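Clearing the craft table in Rudetby

4th June

I finally got round to the table in the back room. It had been piling up with paper, pens and half-finished things for months, and I wanted it clear before Dayana comes to stay in August.

First job was sorting. Anything dried up went in the bin, and the good pens went back in their tin. After that I had a look at the big white panel. It has small brown specks and stains in one patch, and a faint blue line that looks like marker.
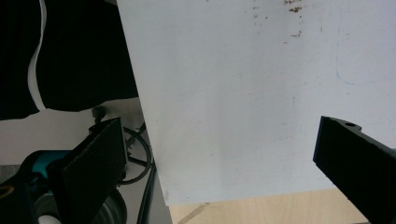
What I'm trying next

Washing-up liquid and warm water to begin with, then bicarbonate of soda on the brown bits. If the blue line stays, it stays – I can live with that. A new panel from Billamico is 30 pounds and I would sooner keep this one.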